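How Cloth Is Made

Look closely at your shirt sleeve. If you have a magnifying glass, use it. You will see that the cloth is made of many thin threads, and that the threads cross each other or loop around each other. Cloth is never one solid piece like a sheet of plastic. It is full of tiny gaps, even when you can't see them.

Where thread comes from

Thread starts as fiber. A fiber is a very thin hair of material. Cotton fibers grow around the seeds of the cotton plant. Wool fibers grow on sheep. Linen comes from the stem of a plant called flax. Nylon and polyester are made in factories from chemicals that are melted and pushed through small holes.

Short fibers are weak by themselves. Pull a bit of fluff from a cotton ball and it comes apart in your fingers. Now twist the fluff tightly while you pull. It holds together much better. Twisting fibers into thread is called spinning, and people have done it for thousands of years.

Weaving

Most flat cloth is woven. Weaving is done on a frame or machine called a loom. One set of threads is stretched along the loom from front to back. These threads are called the warp. Another thread goes from side to side, over one warp thread and under the next. This thread is called the weft. On the next row the overs and unders are switched. Over and under, row after row, is called plain weave.

A narrow band on a hand loom might have 60 warp threads. A wide piece of cloth can have many more. The weaving mill in Latham once made a tablecloth with 1,212 of them, and every one had to be put in place before the weaving could start.

When the warp and weft are packed close together, the cloth feels firm. When there is space between them, the cloth looks more like a net. Cloth like that is called mesh.
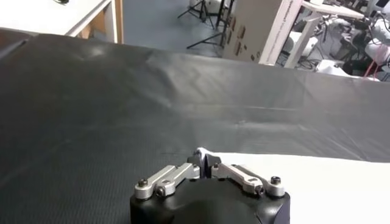 Dark cloth with a fine crisscross texture. The creases catch the light and look gray.

Why cloth folds

A sheet of cardboard cracks if you fold it hard. Woven cloth bends easily, as its threads are thin and can shift a little against each other. When cloth is laid over a table it may not lie flat. It makes bumps and creases. A crease has a side that faces the light and a side that faces away, and this is why one color of cloth can look like several colors at once. Black cloth shows this well. The parts that reflect light toward your eyes look silvery, and the rest looks nearly black.

Knitting

Your T-shirt is probably knitted, even though it looks flat. Knitted cloth is made of loops, and each loop is pulled through the one before it. Loops can open and close, so knitted cloth stretches. Try pulling a T-shirt and then a cotton pillowcase to feel the difference.

Try it yourself

You need a piece of stiff cardboard, some yarn, and scissors. Ask an adult to help with the cutting.

1. Cut 13 small slits along the top edge of the cardboard and 13 along the bottom.
2. Wind yarn up and down through the slits. This is your warp.
3. Take another piece of yarn and pass it over one warp thread and under the next, all the way across.
4. Turn around and come back. Go under the threads you went over before.
5. Push each row down with your fingers.

Use thick yarn the first time. It is easier to see.

Words to know

Fiber: a very thin hair of material
Spinning: twisting fibers into thread
Warp: the threads stretched along a loom
Weft: the thread that goes from side to side
Mesh: cloth with open spaces between the threads

Written by Anayeli Manríquez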